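Come Set the Table With Us: Participants Wanted for the Clondero Everyday Objects Sessions

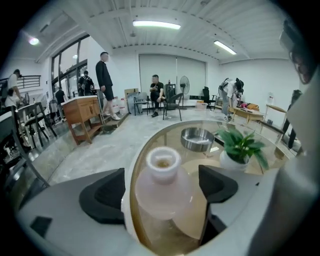 The round glass-topped table with a pink bottle, a steel bowl and a potted plant.

Do you have opinions about where a plant should go on a table? Do you move the bowl every time you sit down, then move it back? We would love to meet you!

Clondero is a small studio in Rirkthorpe that looks at how people arrange, share and clear the ordinary things around them. Starting in February we are running a new round of group sessions called Plenent, and we need people to take part. No background in design is needed. Our last group had a retired bus driver, two nursing students and a man who repairs accordions, and they argued happily for most of an afternoon over a single tray.

What you'll do
You'll spend two sessions with a small group, three hours each, on two different days. We give you a table and a box of everyday things (bottles, bowls, plants, cups, whatever we've found that week) and a few simple tasks. Set it up for one person working. Set it up again for four people having coffee. Clear it in a hurry. Between rounds we sit down and talk about what you moved, what you left alone and what got in your way. It is a lot more fun than it sounds on paper, and the talking is often the best part.

Sessions are sociable and can get a bit loud. Other people will be in the room, both on their feet and sitting down, so please come ready for some company.

Who can join
Anyone 18 or over who can follow a conversation in English. You can do every task seated or standing — just tell us which you prefer. We're keen to hear from left-handed people and from anyone who shares a small home, as we had very few of both last time. If you took part in the Kurek sessions, you're welcome to apply again.

There are 8 places in each group.

What you get
$120 for the two sessions, paid at the end of the second one. Lunch both days, with vegetarian and vegan choices. We also cover local bus fares, so hang on to your ticket.

How to apply
Send us a short note with your name, your age, the days you're free in February and a few lines about a table you use a lot. Kitchen, desk, workbench, anything. Messy ones are very welcome! Put "Plenent 649" in the subject line so it reaches the right inbox. You can also drop a note off at our front desk.

Posted 2024-12-02. Applications stay open until the groups are full.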